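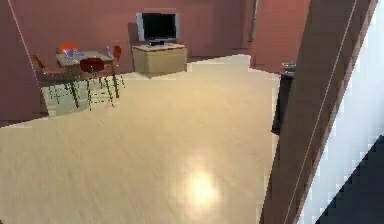
Wedlow 木地板护理油(哑光款)

产品编号 3436|适用:实木地板、多层实木地板|不适用:强化地板、瓷砖、未干透的新漆面

先说说我为什么会卖这个东西。我自己家铺的是浅色橡木,刚搬进去那年特别勤快,天天拿湿拖把拖,还往水里兑洗洁精,觉得越香越干净。结果入冬一开暖气,窗边那几排板子发白发涩,光脚踩上去像砂纸一样!后来请了做地板翻新的 Vasco Garcia 上门看,他蹲下去摸了两把,就说我把油都洗没了,打磨倒不用,先上两遍油试试。他包里带的就是 Wedlow,我用完觉得好,第二年就放进店里了。

这款是植物油加硬蜡的配方,颜色很淡,上浅色木头不会一下子变黄(这点我特别在意,之前试过别家的,客厅变成了蜂蜜色,家里人念叨了我大半年)。干了以后是哑光,晚上开灯不会油亮亮的。味道有一点,像刚开封的核桃油,开窗散一晚上基本就闻不到了。

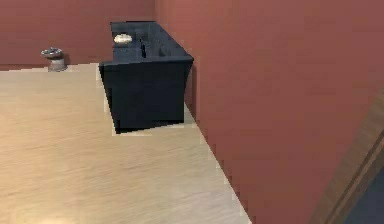 用法也不难,就是别贪多。地面先吸尘,再用拧得很干的布擦一遍,等它干透。油倒在布上,别直接往地上倒,顺着木纹薄薄抹开,从最里面的墙角往门口退着做。墙根那一圈换小块布慢慢擦,沾到乳胶漆上很难弄掉,手不稳的朋友还是贴一圈美纹纸吧。抹完过一会儿,用干净的棉布把浮油收掉,这一步千万别偷懒,粘脚的地板十有八九都是浮油没收干净。

用过油的布不要揉成一团扔垃圾桶!植物油氧化会发热,真的有可能自燃。我都是泡水以后摊在室外晾干再扔。

常有人问要不要配机器。小房间真没必要,跪着擦就行,垫个膝垫。面积大的可以租 Bredix 单盘抛光机,配白色软垫,店里能租,押金另算,记得提前打电话,周末前后特别抢手。 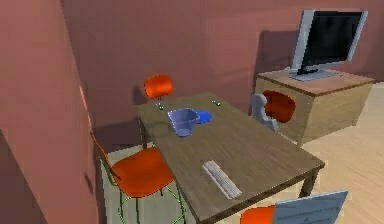
餐厅是最费地板的地方,椅子拖来拖去,汤汤水水也多。我的建议是椅脚都贴上 Seok 的羊毛毡垫,脏了就换,别等磨秃。吃饭的区域可以比卧室多补几次油,哪里发干就补哪里,不用整间重来,这也是我喜欢油面胜过漆面的地方。红酒、酱油洒了马上吸掉就好,隔夜的印子就得看运气了。

平时清洁请用中性的地板皂,我们搭着卖的是 Pralix 浓缩款,一瓶盖兑半桶水。蒸汽拖把就收起来吧,油面地板最怕那个。

单罐售价 326 元,满 2 罐包邮,偏远地区请先问一下客服。下单前拿不准自家是油面还是漆面的,找个不起眼的角落滴几滴水,慢慢渗进去、颜色变深的多半是油面,水珠一直立着的,拍张照片发给我,我帮你看。

本页价格更新于2026年10月26日。开过封的罐子不退不换,没开封的可以退,运费自理。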